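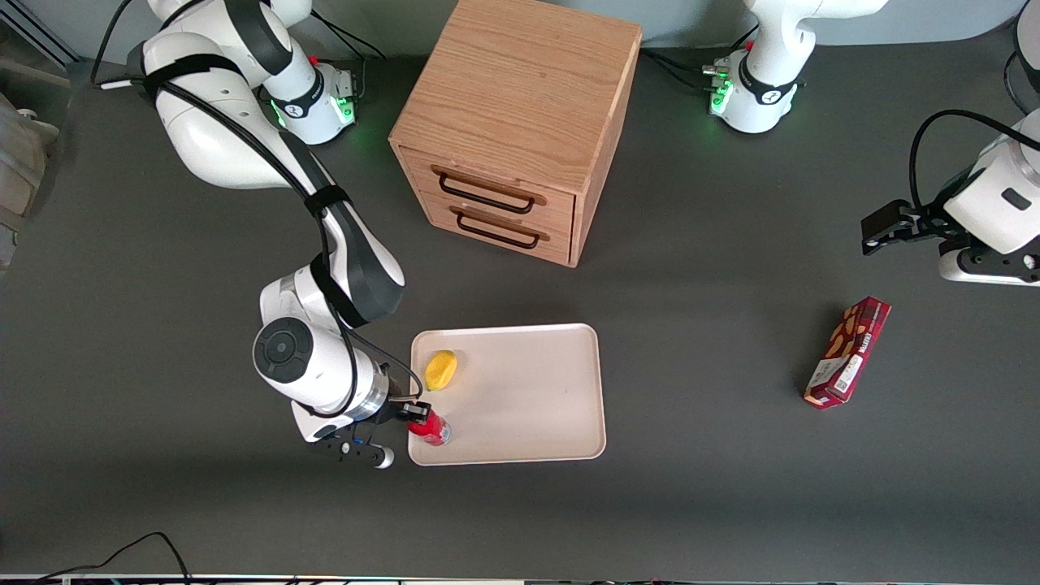
The Pladdale robotics club has 22 members, 2 robot arms and one rule, which is that whoever wrote the code does not get to say "watch this." The rule dates from March, when Dezső Győri said it three times in one evening. This term's assignment is called Clear the Table, and it sounds like a chore because it is one. A cream-colored tray lies on a dark gray tabletop with a red can standing at one corner, and the can has become the most discussed beverage container in the county. The right arm gets the can. The left arm is supposed to mind its own business over by the snack box until it's called on.

Dirk Kuhlmann, who teaches shop by day and referees by night, wrote the task list on the back of a parking notice. Lift the can. Leave the tray where it is. Open a drawer in the little wooden cabinet, using the handle like a civilized person. The students have so far produced 277 attempts and a vocabulary of sighs.

Győri's team, which calls itself Griltlow for reasons it declines to share, believes in going slowly. The rival team, Uslow, believes in going again. Both approaches have their admirers — mostly parents, who sit along the wall and wince together.

"My grandmother clears a table in less time than this thing takes to think about it," Győri said, typing. "But she won't let me change her settings."

The regional meet is on Mon 21 April. Kuhlmann has booked the van and asked both teams to label their cables. Uslow has labeled one.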